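Mustance Kitchen Set: read me first

Hello, and thank you for downloading the Mustance Kitchen Set! It is a collection of short recordings of everyday table work, made with hand-held grippers so that a learning system can pick up the knack of reaching for, grasping and moving ordinary household things. This is the second release, dated 13 November 2018, and it replaces the smaller one we put out in February.

What you get

There are 439 recordings, made in 11 home kitchens. Of these, 262 use two grippers at once and the rest use one. Each recording has its own folder, with the video from every gripper in use, a small file of jaw openings over time, and a line or two of plain text saying what the person was asked to do. Tasks run from the very simple (pick up a packet, put it down again) to fiddlier jobs with bags and bottles, and we have 16 of them so far, all listed in tasks.txt.

How we record

We work in real kitchens with the usual pots and shopping left where they are, as a system that has only ever seen a bare bench gets terribly confused in a lived-in room. A cloth goes over the table, a few objects go on the cloth, and off we go.

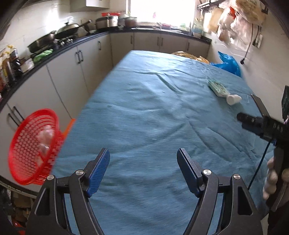
Figure 1. Table work with two hand-held grippers, seen from one of them: jaws open over the blue cloth, with a bottle, a packet and plastic bags on the table.

Splits and naming

The Vendadis split is for training and the Kivi split is for testing. No kitchen appears in both, so please don't shuffle them together, tempting as it is! Folder names give the kitchen first, then the task, then the take.

Known troubles

Thin plastic bags are hard on everybody, and some takes end with the bag still on the table. We kept those and marked them "unfinished" in the notes. Strong window light washes out a few of the videos too. The Bestard loader skips unfinished takes unless you tell it otherwise, so do check that setting if your totals look short.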